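Sallamero Support Desk
Queue: Portfolios and Galleries
Subject: Uploads to model portfolio rejected with 413, then accepted but missing from public page
Status: Resolved
Priority: Normal
Account: Cárdenas (agency plan)
Reported by: Nayeli Chambi
Assigned to: Faizal Rahman
Watching: Solange Robichaud, Janelle Mangubat

Original report

I manage the new faces board for Cárdenas. When I upload a finished set to a model's portfolio, the progress bar runs to the end and then the whole set is rejected. The message is "Request failed (413)". Small sets go through. The same set fails from my laptop and from the desktop machine in the office, in two different browsers.

The portfolio is Roxana Montoya's. The set is her studio test: headshots, three-quarter and full length, one swim look, and the polaroids. Files are JPEG, straight from the photographer, sRGB. I have not resized them. The same photographer's set from last season uploaded without trouble.

We have a casting package due to a client and the portfolio link is already in the email, so the page needs to be complete.

Nayeli

Reply, 9:20 AM, Faizal Rahman

Thanks for the report. A 413 means the server refused the request as too large. Please send:

the total size of the set as shown by your file manager
whether you used Add Set or Add Photos
the value shown under Settings, Storage, Upload Method

Please leave the failed set in the upload tray. Clearing the tray removes the client log.

Reply, 9:47 AM, Nayeli Chambi

Total is well over the 200 MB listed on the help page for one set. I used Add Set. Upload Method says "Single request (legacy)". I don't remember choosing that.

Internal note, 10:05 AM, Faizal Rahman

Confirmed in the Vustov proxy log. Every Add Set attempt from this account goes out as one POST and is refused before it reaches the gallery service. Accounts on the chunked method send each file separately and never get near the limit. Account was moved from the old agency plan in the spring migration and kept its legacy flag.

Client log copied to the ticket.

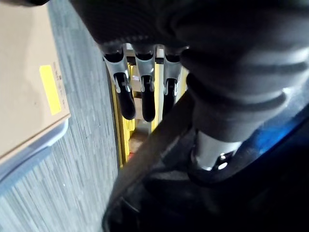 Fabric-covered hand with metal finger segments and black fingertips.

Reply, 10:18 AM, Faizal Rahman

Cause of the 413 is identified. Your account is still set to send a whole set as one request. I have switched it to chunked upload on our side. To pick up the change:

Sign out of Sallamero on every device.
Sign in again and open Settings, Storage. Upload Method should read "Chunked".
Open the upload tray and press Retry on the set.

You don't need to resize anything. The per-file limit is 80 MB and none of the files in your log come close.

Reply, 11:02 AM, Nayeli Chambi

Retry worked and there was no error. But the public page is wrong. In the editor I see the full set. On the page the client gets, the polaroids and the full-length shots are missing, and the cover has gone back to an old headshot from before Roxana cut her hair. I tried a private window and my phone. Same result.

Solange from bookings is copied because she has the client on the line.

Reply, 11:06 AM, Solange Robichaud

Confirming from bookings. I open the public link and get the old cover and a short gallery. Height and measurements are correct. The comp card PDF also has the old cover.

Internal note, 11:30 AM, Faizal Rahman

Second fault, separate from the first. The gallery service returned 200 for every chunk, so the originals are stored. The missing frames have no web-size rendition. Renditions are made by the Clenlow resizer, which works from a job table. Jobs for this set are present and marked "waiting". Passing to Janelle for the resizer side.

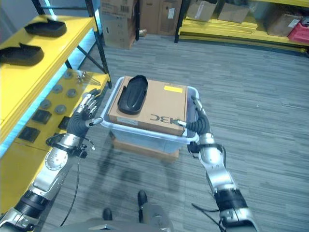

Last modified by Janelle Mangubat, July, 12:14 PM

Internal note, Janelle Mangubat

Looked at the Clenlow job table. The worker reads the oldest 1,000 rows on each pass and skips any row whose source path does not resolve. Skipped rows are not removed. The migration left a block of rows pointing at the old storage path, and the block is now larger than one pass. The worker reads it, skips all of it, and starts over. New jobs behind the block are never read.

The frames that did show up were rendered by the editor preview, which has its own path and doesn't use the table. Preview only covers frames visible on screen when the upload finishes. That accounts for the headshots appearing and the later frames being absent.

The cover reverts by design when the selected cover has no rendition. The page falls back to the last cover that has one. The comp card follows the page.

Steps taken:

Paused the resizer.
Exported the rows with old paths and kept the export with this ticket.
Deleted those rows from the live table.
Resumed the resizer and watched one pass. Worker read current rows.
Requeued the Cárdenas set by hand at high priority.

No originals were touched.

Reply, 12:31 PM, Janelle Mangubat

Nayeli, Solange, the missing frames are being processed now. Please don't upload the set again. A second upload would create duplicates, and those have to be removed one by one in the editor. When processing ends, the badge beside the set changes from "Processing" to "Live". The cover will switch to your selected frame without further action. The comp card must be regenerated: open the portfolio, choose Comp Card, then Rebuild. PDFs already downloaded or sent by email will keep the old cover.

Reply, 12:58 PM, Nayeli Chambi

Badge says Live. Full-length and polaroids are on the public page. Cover is right. Two things left:

The order is off. Polaroids come first. I had them at the end.
The swim look is cropped at the knee in the grid. The full image is fine when I click it.
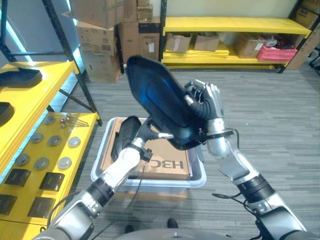
Black curved panel held above the bin.

Reply, 1:15 PM, Faizal Rahman

Order: the requeue sorted by file name, and the polaroid file names come first alphabetically. I restored the saved order from your last editor session. Refresh the editor before making changes, or the old tab will write its own order back.

Crop: the grid uses a fixed portrait ratio and centers on the detected face. On full-length frames this can cut the legs. Open the frame, choose Grid Crop, and change Anchor from "Face" to "Whole figure". The setting is saved per frame. There is currently no way to set it for a whole set. I have added your account to the existing feature request.

Reply, 1:40 PM, Solange Robichaud

Order is correct on my end. Rebuilt the comp card and sent it. The client has opened the new link. Please also check the other models on the board, several had sets go up this month.

Internal note, 2:10 PM, Janelle Mangubat

Ran the rendition check across the Cárdenas account. Other portfolios had waiting jobs from the same period. All cleared in the normal queue once the block was gone. Covers verified. Sort order was not affected on those, as they were never requeued by hand.

Follow-up items:

Clear the legacy upload flag on all migrated agency accounts. Owner: Faizal.
Change the Clenlow worker to move unresolved rows to a failed state. Owner: Janelle.
Alert when the oldest waiting job passes a set age. Owner: Janelle.
Keep saved order on manual requeue. Owner: unassigned.
Correct the help page, which gives the set limit without saying it applies to the legacy method only. Owner: Faizal.

Reply, 2:22 PM, Nayeli Chambi

Swim frame fixed with Whole figure. You can close this.

Status changed from Open to Resolved by Faizal Rahman, 2:25 PM
Resolution code: Configuration / Queue
Replies to this ticket will reopen it.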